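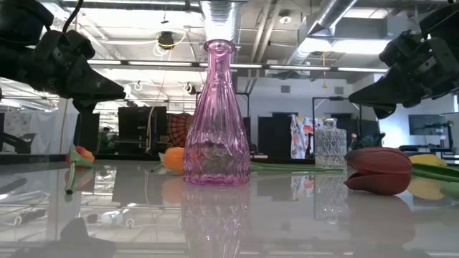

Pink vase, clear vase and tulips on the glossy top, both grippers over the table.

Polard Tulips: two controllers, one pair of arms

Hello, and thank you for having a look! This folder holds recordings of a two-armed table putting artificial tulips into glass vases, made while we were trying to decide between two controllers, Hideo and Wekon. We had meant it only for ourselves, but enough people asked for the raw episodes after our November notes that it seemed kinder to tidy them up and let everyone have them.

Version of Feb 2, 2019. It replaces the November one completely, so please delete the older copy if you have it (the arm timestamps in that one were shifted against the video, and I'm sorry for the trouble it caused).

What's inside

There are 179 episodes, each lasting up to 40 seconds. Of these, 57 were driven with Hideo and the rest with Wekon. The lopsided split is a matter of how the weeks fell, and I wouldn't read any preference into it. Each episode has its own folder containing the video, the joint positions of both arms, the gripper openings and a short plain text note typed by whoever was driving. The notes are a mixed bag. Some are a single word, and one goes on for most of a page about a leaf, but I've left them all as they were.

Why tulips and glass

We wanted something that would show up small differences in how the wrist settles. A stem is thin, a vase neck isn't much of a target, and a controller that overshoots even slightly will tap the rim or push the vase along the table. Blocks and cups had told us next to nothing, as both controllers managed them perfectly well.

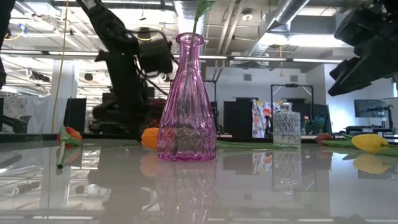
Wekon is the smoother of the two on the way down, and I think most people would choose it after an hour's driving. Hideo answers faster when you change your mind halfway, and that counts for a lot once the stem is inside the neck and you find it leaning the wrong way. The tall pink vase is good for judging this, with its fluted glass clear enough to follow the green stem down past the lip. The patterned one further back is much shorter and harder to read, and if you're training anything on the video alone I'd keep the episodes for the two vases apart to begin with. Do mind the tabletop as well, which mirrors nearly everything. Our first attempt at finding flowers by colour happily picked up the yellow reflection along with the yellow bloom.

Fingers

All the released episodes use the same wedge-shaped fingers. We have a set of softer Norðdahl pads too, and those runs will come separately once the gripper openings have been recalibrated; the pads squash a little, so the numbers can't be compared as they stand.

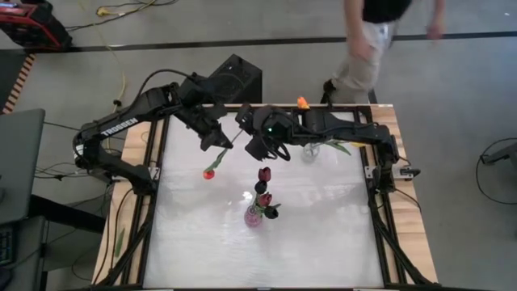
One reply to the November notes asked whether we were comparing controllers at all, or only how well each driver had got used to them, and suggested that people ought to swap halfway through a session. It's a fair point, and we've since done that for the later Wekon episodes. The file called sessions.txt says which ones. The same reply wanted force readings, and I'm afraid we haven't any.

Known problems

A few episodes end with the bloom still in the gripper. They're marked "unfinished" in the notes and I'd suggest keeping them, they're rather useful. The gripper opening for the left arm reads slightly above zero when fully closed, in every file, so subtract the offset given in calibration.txt before you plot anything. Colours vary between the camera views and haven't been matched.

Using it

You're welcome to use the recordings for research or teaching, and to pass them on with this file included. If you find a mistake, please send the episode number with your message.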